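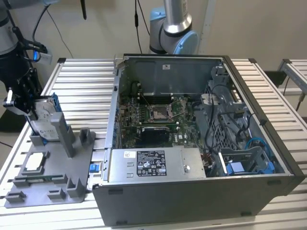 Pusstead Community Help – Computers and Office Equipment

Refitting the processor in a Dell desktop tower: order of work and precautions
Posted by Candmont Records Office
August 17, 2020

Our office is bringing a number of older Dell desktop towers back into service for public enquiry desks. The first of these has reached the stage at which the side panel is off, the tower is on its side and the processor has been taken out. The lever and the metal frame of the socket have been left raised. The drive carrier and the cables remain in the case.

We should be grateful for guidance on the following points before we proceed. First, whether the pins in the socket require any cleaning before the processor is put back. Secondly, whether the power supply ought to be removed for this work, or may remain where it is. Thirdly, whether the old thermal paste on the processor may be kept, as it still appears soft. The office has a budget of 100 pounds for sundries and would prefer not to purchase specialist tools. The written procedure we inherited runs to 51 pages and does not deal with any of these matters.

3 replies

Vanags Repair Room
Member, 2,457 posts

The pins in the socket should not be cleaned unless there is something visibly on them. They are very fine and bend under the lightest touch, and a cloth or cotton bud will catch on them. If dust has settled there, use a hand-operated air blower held well back. Do not use the mouth, as moisture may be carried onto the contacts. Until the processor is ready to go in, the socket should be covered. The plastic cap supplied with a new board is the proper item, and most repair rooms will have a spare.

The power supply may stay in place. Disconnect the mains lead, press the power button once and wait 30 seconds before touching the board. The casing of the power supply itself must not be opened under any circumstances.

The old paste should be removed entirely, from the top of the processor and from the underside of the cooler that sits over it. Isopropyl alcohol and a lint-free cloth are sufficient. Apply a fresh amount the size of a small pea to the centre of the processor.

When refitting, proceed in this order:

Hold the processor by its edges only.
Match the notches on the processor with those in the socket and lower it straight down. It should rest flat under its own weight.
Close the metal frame, then the lever. Some resistance from the lever is normal.
Apply the paste and fit the cooler, tightening opposite screws by a few turns each until all are secure.
Reconnect the fan lead before the side panel is replaced.

The smaller black heatsink fixed to the board is a separate part and should be left alone.

Jaltis Community Workshop
Member

We agree with most of the above. We would add that the memory should be pressed down firmly at both ends while the case is open. Two towers returned to us last December would not start after a processor had been refitted, and in both instances a memory module had worked loose. We would also check that the data cables are fully home at the drive and at the board, and that no cable lies where the panel will close on it.

An anti-static wrist strap costs very little and would fall well within the stated budget.

Enquiry Desk 2

Ours did not start either. It was the switch at the wall.

Candmont Records Office

The office thanks all contributors. A wrist strap, alcohol and paste have been ordered, and the socket has been covered in the meantime. One further point remains – the clock battery on these boards is of unknown age, and we would welcome advice on whether it should be replaced while the case is open.

Vanags Repair Room

Yes. Note which way up it sits before lifting it out, and set the date and time again at the first start.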